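Two-arm cell keeps jamming stool legs in the corner sockets. Calibration, grip or bad plastic?

November 2018
Posted by Golob

I look after a two-arm cell whose only ambition in life is to put white plastic legs into a white plastic stool frame. The frame lies flat on a table with a black plastic sheet over it, the right arm stands a leg up in the corner socket and pushes, and the left arm is meant to steady the frame. Each arm has a small camera at the wrist.

For the first 60 stools it behaved. Now the leg goes in crooked, binds on the collar and the arm faults out on force. I've redone the wrist camera calibration twice. I've also sworn at it, with similar results.
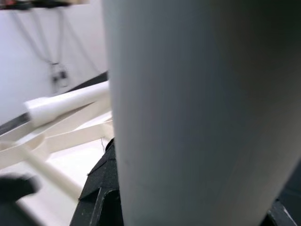 The fault is worse on the front-right corner than the others. Same program, same legs, same batch of frames. The fingers were swapped in March for ones with a textured face, and I did not re-teach anything afterwards, because they were supposed to be identical. Where would you start?

Futoner

You've answered your own question and then kept typing. "Supposed to be identical" is the most expensive phrase in maintenance.

Take the fingers off, wipe the mounting faces, put them back and torque both sides the same. Then close the gripper on a straight gauge bar, not a leg. The legs taper, and a tapered part held in two flat fingers will settle at whatever angle it fancies. Put a square against the bar and look at the lean from two directions. If it leans, re-teach the tool centre point before you touch the camera again. You've probably been calibrating the camera to a crooked tool, which it will do very faithfully.

Check the cable run at the wrist while you're there. On ours the loop over the arm was a bit short and tugged at full reach, and the far corner was always the one that suffered. Give it more slack and clip it again further back.

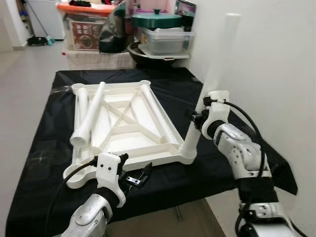

Once the tool is sorted, slow the last part of the insertion right down and drop the force limit. We run a 3 mm search spiral at the mouth of the socket, then push. If it hasn't found the hole by the end of the spiral, back out and try again. Pushing harder has only ever earned me a cracked collar and a form to fill in.

Vonolska

Get rid of the plastic sheet. Slippery.

Damir Grgić

Vonolska is brief but has a point. A frame lying on loose sheet will creep when you push on one corner, and the wrinkles mean it doesn't sit level to begin with. If you need the dark background for the vision, paint a board matte and screw a couple of stops to it. Glossy sheet also throws streaks of light back at the camera, and white parts are enough of a nuisance already.

I'd also have the left arm closed on the frame before the right one starts down. Check the handshake signal. Ours had a timeout of 200 ms, after which the program assumed all was well and carried on, an attitude I recognised from my previous manager.

Comments

Golob: Fingers were out. One side had a shim left over from the old set. I'd like to blame someone, but the handwriting in the logbook is mine.

Brostden: Does the spiral work on the back corners too? Mine runs out of reach.

Futoner: Turn the frame around, mate.

Golob: Matte board is on order. Sheet stays until then.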